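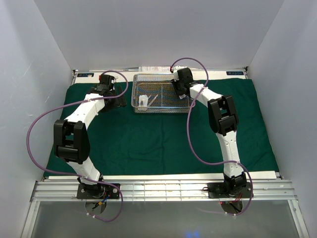

# About the Senmont Robotics Club

We started out as a lunchtime group at Senmont Community College, with a shelf of secondhand motors and a borrowed key to the old print shop. That was 17 students, and we knew every one of them by what they liked on their pizza! These days we have more than 40 members, from nursing, welding, computer science and (we're very proud of this) the culinary program, and you're welcome to join whether or not you've ever held a soldering iron.

Our big effort this year is the Tray Project. The idea came from our nursing students, who spend a good part of their first term learning to sort and handle instruments, and who wondered out loud whether a pair of arms could be taught to do some of it. So one half of the club now works on picking up forceps and other small metal things from a wire-mesh basket, and the other half writes the software that lets the two arms share a space without bumping elbows. It's slow, fiddly work, and we love it.

Şengül Tekin, who teaches automation, is our faculty adviser, and she keeps the door open until 9 p.m. most evenings in term. New members spend their first few weeks paired with an older student, learning to move one arm before they try both.

Every November we take a team to the Fagerlund Student Challenge, and families are very welcome to come along and cheer. Dues are $22 a semester, and if that's a stretch, please just have a quiet word with Şengül.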